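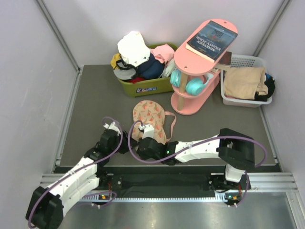

Olto工位,两只夹爪都在花布件的下半截。

Kenza Lamrani
Olto这台双臂工位的保养,我按自己的顺序写一遍。上个月接手的人问了好几次,每次在消息里零零碎碎地答,翻起来费劲。以后改了什么就接在这串后面。

Kenza Lamrani
先说布局。两条臂各坐一个滑座,滑座跑在前面那条黑色凹槽里,槽下沿是浅色齿条。铝型材、齿条、滑座、线,这四样占了我大半的保养时间。臂本体反而很少动它。

Kenza Lamrani
齿条。每运行60小时清一次。断电,上锁,两边滑座推到两头,干刷子从中间往外刷,再用不掉毛的布顺着齿走一遍。别用压缩空气吹,绒毛会被吹进滑座底下,之后要拆护板才拿得出来。

Kenza Lamrani
这个工位练的是衣帽杂物的取放,所以绒毛特别多。帽子还好,最麻烦的是毛边没锁的布。齿根里的毛和油混在一起会变成灰色的硬条,刷子刷不动,要用竹签挑。金属钩针不要用,齿面划了就是划了。

Kenza Lamrani
挑完之后手推滑座走全程。整段手感要一样。哪里发涩就在型材上贴一小块美纹纸做记号,先别急着调间隙,清第二遍再推。我遇到的发涩大部分第二遍就没了。

Kenza Lamrani
润滑。刷子蘸一点点就够,齿面看上去有一层薄光即可。去年夏天有人照着传送带的习惯上油,台面边上全是油点子,布件一拖一道印,Zineb Ait Ali 洗了两桶帽子。

Kenza Lamrani
紫色线缆。从腕部白色支座出来,绕过手腕沿着臂往回走。这根线是全机最容易坏的东西,备件柜里长期放两根。

Kenza Lamrani
线要留弯,弯的大小拿姿态来定:臂伸到最远,腕转到行程末端,这时线还是松的,不绷。然后反过来,臂收到最近,看那个弯会不会垂到夹爪前面。两头都过了才扎扎带。

Kenza Lamrani
右臂的弯要比左臂难调。它要从支座垂下来绕过夹爪下方,再回到臂上面,到肘后又是一个大弯。中间随便哪一段收短了,压力都会跑到支座的插头上。

Kenza Lamrani
扎带只扎到线不窜为止,留一点能转的余地。剪口朝外侧,剪平。剪斜了的扎带头会刮线皮,刮久了就断在那个位置,外面还看不出来。

Kenza Lamrani
说一个判断断线的办法。信号偶尔掉一下,程序报超时,复位又好了,这种先别换板。让臂停在掉信号的姿态,手捏着线一小段一小段轻轻弯。弯到哪里掉就是哪里。我们换过一块好的板子,钱花了,故障还在。

Kenza Lamrani
滑座上的小电路板,左右各一块。开机后绿灯亮是有电,只说明有电,别当成通讯正常。通讯要回到控制界面里看。Hazem Erraji 写的交接单上原来是“绿灯=正常”,已经改掉了。

Kenza Lamrani
左边滑座那几根偏红的线,每次清完齿条顺手看一眼。看三处:进端子的根部、过黑板边缘的地方、离齿条最近的地方。线皮发亮就是在磨,换个位置固定,别缠胶布了事。胶布会粘绒毛,粘成一团再去蹭齿条。

Kenza Lamrani
夹爪。指面每天收工用湿布擦,晾干再盖罩。不用酒精。Fovar 那边的人说可以用,我试过一副,指面一周后发脆,也可能是那一副本来就老了,总之我不用。

Kenza Lamrani
两只夹爪要在台面中间配合抓同一件软东西,几乎要碰到一起。所以指尖对中比单臂工位要紧。我的做法是在台面中央放一张白纸,两边低速合到纸上方,人从正上方看缝,再从侧面看高低。高低差比左右差更伤布。

Kenza Lamrani
对中的偏差记在本子上,别只改参数。参数改了九次以后,谁都不记得最初是多少。Karim El Fassi 接手那周就是从本子上往回找,才发现右臂法兰的螺丝松过一次,后面几次都是在补那颗螺丝。

Kenza Lamrani
法兰螺丝和腕部支座螺丝,划线。红色漆笔,螺丝头划到座上,一条直线。巡检时看线断没断就行,不用每次上扳手。反复上扳手的螺丝最后会被拧滑。

Kenza Lamrani
台面。深灰色这块面要平、要干净、不能有胶。有人喜欢拿双面胶固定篮子,揭了以后那一块永远粘毛。篮子挪位就重新示教,或者在台面边上用尺量回原位。绿篮、白篮、粉色三层架,三样的位置都写在本子第一页。

Kenza Lamrani
粉架子顺便说一句。它不算设备,可是松了一样会报碰撞。板上的圆头螺丝每周用手试一下,晃就拧紧。上层压着书的时候别拧,书拿下来再拧,拧完推一推木柱。

Kenza Lamrani
中间那层放耳机,上层板会挡住一部分。夹爪进这一层的时候,高度余量很小,改过腕部支座或者换过线以后,必须低速空走一遍这条路径。支座比夹爪高,先碰到板的总是它。

Kenza Lamrani
篮子别堆太满。帽子高过篮沿,夹爪下去容易先压到最上面那顶,力传感读数就乱。现场的人都嫌我啰嗦,可是碰撞停机的记录摆在那里,满篮那几天最多。

Kenza Lamrani
角上的金属护条,左后和右后各一条,斜着下来的。它们下面的缝会藏毛,两个月吸一次。吸尘器用扁嘴,别让嘴子磕到侧板。

Kenza Lamrani
每900小时的大保养,顺序固定:断电上锁,拍下所有线的走向,拆滑座护板,清,查齿条螺丝,上油,装回,低速全程,中速全程,最后才跑程序。拍照这一步别省。线装回去的时候,人的记忆靠不住,至少我的靠不住。

Kenza Lamrani
齿条螺丝从中间往两头紧,分两遍。一遍到位的话,齿条会有一点点拱,接缝处滑座过去“嗒”一声。听到这一声就把两边各松开三颗重来。

Kenza Lamrani
报警101。我们这台上它对应滑座回零失败,别的机器编号可能不一样,自己查手册。我碰到的原因按次数排:回零开关前面有毛团;插头没插到底;开关本身坏。最后一种到现在只有一次。

Kenza Lamrani
处理101的时候不要在界面上反复点复位。滑座每次都会往开关方向再找一遍,毛团越压越实。直接断电,人去看。

Kenza Lamrani
备件清单:紫色线缆两根,夹爪指面两副,滑座小板一块,回零开关一只,扎带一包,红漆笔一支。柜子钥匙在 Flestilel 车间门口的盒子里,拿了在本子上写一笔。Abdelaziz 那边的库房也有线,但接头是旧款,插得进去,锁不住。

Kenza Lamrani
Essam Zaki 问左右两根紫线能不能通用。能,长度一样。但换下来的旧线要在两头贴标签写清左右,两边磨损的位置不同,攒几根放一起比着看,能看出走线哪里不对。

Kenza Lamrani
还有人问型材下面那块拉丝金属面要不要抛光。不要。擦掉油就可以,它亮不亮不影响什么。擦的时候拿手电照一下,掉下来的小螺丝和扎带头常常就躺在那里。

Kenza Lamrani
补一条:6月换线以后,右滑座右侧垂下来的那根,末端旁边有几个白色小扎带。动那一段之前先跟我说,我想把固定点往后挪一格,还没挪。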